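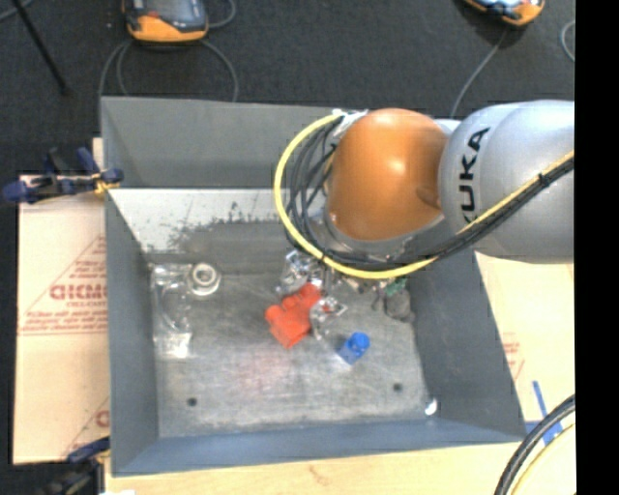 A reader in Plesico wrote to ask whether a household of five can bring down its water bill without replacing any fixtures, and added that the advice printed on the back of the statement had been of very little use to them.

February
Posted by the author

The question deserves a fuller reply than the comment section allows. Our own household began recording its water use at the start of last year, after the bill from Emex rose for the third quarter in a row. The meter is read every Monday at 7 in the morning, before anyone has showered, and the figure is entered in a notebook kept beside the back door.

In the first full month we used 3,145 gallons. The largest share went to the upstairs toilet, which had a worn flapper and refilled itself during the night. A replacement from the hardware store in Clememach cost less than a takeout lunch. Strictly speaking, that is a part and not a fixture, so I trust it falls within the terms of the question.

The reduction in the following month came to some 900 gallons. Shorter showers accounted for very little of it. Running the dishwasher only when full made a difference too small to read on our meter, although the habit has been retained.

Readers on the Reddy side of the river should note that their statements are issued in cubic feet. One cubic foot is close to seven and a half gallons. I would recommend a reading last thing at night and another before breakfast. If the two differ and no water has been used, food coloring in the toilet tank is the next step.

Outdoor watering will be addressed in a separate post when the hoses come out again.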